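Folding shorts the long way round: a chat with Mereana Hoani

I'd been pestering Mereana Hoani for a yarn since January, when I heard she'd left garment cutting to teach robots how to fold. She finally gave in and had me round to Flallis, where she and Khoa Dương run the demonstration sessions for a project they call Stusarik. (Khoa named it. I asked what it means and he just laughed.)

What they do is easy to say and, as I found out, fiddly as anything to do. A person holds a pair of leader arms, one in each hand, and the robot's arms copy whatever they do. Every movement gets recorded, along with the views from the head and the wrists, and later the software learns from the lot.

"It's like teaching a kid to tie their laces by holding their hands," Mereana told me, "only the kid has two fingers on each hand and can't feel a thing."
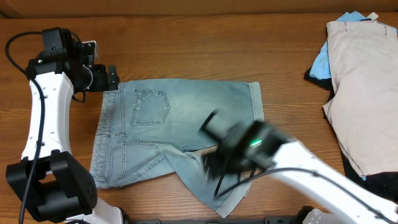 How many demonstrations does a robot need before it can fold on its own?

Mereana reckons it depends on the garment. For a tea towel she's been happy with 78. For denim she wants 500 before she'll even look at a result, and she'd like them from more than one person. "If it's only me, it learns my bad habits. I tug to the left. Always have, ask my mum."

Khoa came over at this point with a cuppa for each of us and a fair bit to say about speed. He's the quick one. Beginners creep along, he says, terrified of breaking something, and then the robot learns to creep too, with long pauses where the person was having a think. "You want to move like you've already decided," he said. "If you haven't decided, stop the recording, have your think, start again."

He's strict about mistakes as well, though in a way I didn't expect. A fumble you recover from stays in! Dropping a hem and picking it up again is gold, because the robot will drop hems its whole life. A fumble where you give up halfway goes in the bin. 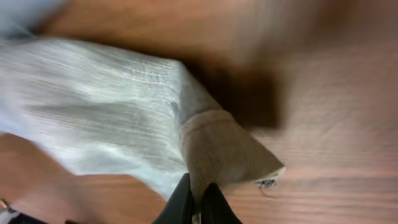

The wrist views were what won Mereana over in the end. She'd started out steering by eye from across the table and kept pinching two layers when she meant to pinch one. "You look from up here and you think you've got it," she said, tapping her glasses. "Then you check the wrist playback and you've grabbed half the garment." Now she plays back every fourth or fifth go before carrying on, and she makes new people do it too.

I had a turn, of course. They gave me 20 minutes on the leader arms and I was sweating after four. Your own hands know when cloth has slipped. These ones don't tell you, so you end up watching the fabric like a hawk, and I kept squeezing harder, which does absolutely nothing. Mereana was very kind. Khoa was less kind, but he did make another cuppa.

Denim, they both agree, is a mixed bag. It holds a crease nicely and the seams give you something to aim for, but the thick bits fight back.
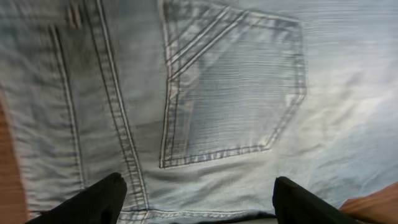 Wrist view over a back pocket, fingers open.

"Pockets are my landmarks," Mereana said. "I learnt that cutting patterns at Odel. Find the pocket and you know which way is up."

I asked if she misses the cutting room. A bit, she said, mostly the company and the radio. But she's got a trainee starting soon, a fella named Lưu who's never folded anything properly in his life, and she's rapt about it. She wants his demonstrations in the set, tugging to the right if possible.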